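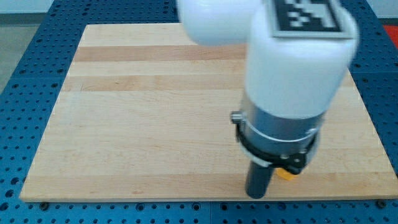

Open day walk-through, Clomden workshop, June
Checked by: Braulio Cárdenas
Shown by: Lâm Thân

1. Arm tool over wooden board
OK for now. Tip runs very close to the surface. I was told it "always stops in time" – I'd like that in writing.

2. Tool clamp on wrist
Latch and screws to be checked by hand before each demo. No log shown.

3. Visitor line
Fail. Tape only, 650 mm from the table. Move it back.

4. Emergency stop
Works. Pressed it twice. Toàn Huỳnh could not say who stands next to it over lunch.

5. Speed during demo
Claimed to be reduced. No setting shown to me, so left open.

6. Board fixing
Lâm says it can't shift. Try it with the arm off.

7. Head count
Sign-up sheet has 1,138 names. One guide per group is not enough.

Recheck at 8 a.m., before doors open. Items 3 and 5 must be closed first.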